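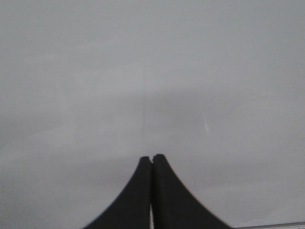 STUNLEY, May

Front desk and bookings person wanted, part time, Mota Community Pool

We need somebody at the desk. Evenings mostly, plus every other Saturday morning. Start as soon as you can, end of the month at the latest.

The pool is the old Ilumar baths on Nilent Street, the brick building across from the bus garage. Swim lessons, lap swim, water aerobics, a masters group that is here before anyone should be awake. We have 230 kids signed up for summer lessons already and the waiting list is a mess. That's the first thing you'd be fixing.

What you'd do:

Check people in, sell day passes, answer the phone
Move kids between lesson levels when the instructors ask (they ask a lot)
Keep the lane schedule up to date, on the website and also the board by the showers
Lost and found. Goggles, mostly
Cash out the drawer at close and lock the front doors
Call parents when a class gets cancelled, and be nice about it when they yell

What we want:

You show up on time. You can spell names right and read your own handwriting. Comfortable with a spreadsheet, nothing fancy, sorting and filtering is plenty. Spanish is a big plus. You don't need to swim well, you won't be guarding, but you do have to take the CPR class and we pay for it. Have to be 18 because of the cash and the keys.

Experience at a gym, camp, school office, doctors office, all good. First job also fine if someone can vouch for you. 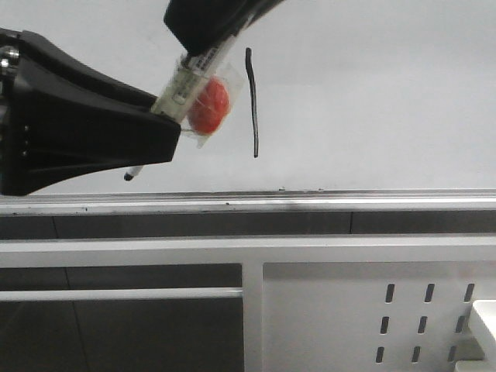
Hours are 4 pm to 9 pm, three evenings a week, and the Saturdays run 7 to noon. Friday is the one evening we can't be flexible on, it's family swim and the line goes out the door. Other two evenings we can work out between you and the other desk person. In August we close for 2 weeks to drain and repaint, desk staff get one of those weeks paid.

Pay depends on experience, we'll tell you the number on the phone before you come in so no one wastes a trip. Free swimming for you and whoever lives with you. Parking in back, the lot floods by the dumpster so don't park there.

It is warm in the lobby. Like really warm, all year. Dress for it. Staff shirts provided, closed shoes please.

To apply: drop a letter and two references at the desk, or mail it to Desk Job, Mota Community Pool, 673 Nilent Street, Stunley. One page is enough. Put down which evenings you can't work and a phone number where you pick up. Resume if you have one. Please don't apply thru the lesson sign-up form, those go to the instructors and they dont get passed on.

We'll talk to 6 people, in person, twenty minutes each, probably in the lifeguard room becuase the office is full of kickboards right now. Everyone who applies gets a call either way.

Also still looking for substitute aerobics instructors, mornings, must be certified. Same address, write AEROBICS on the envelope.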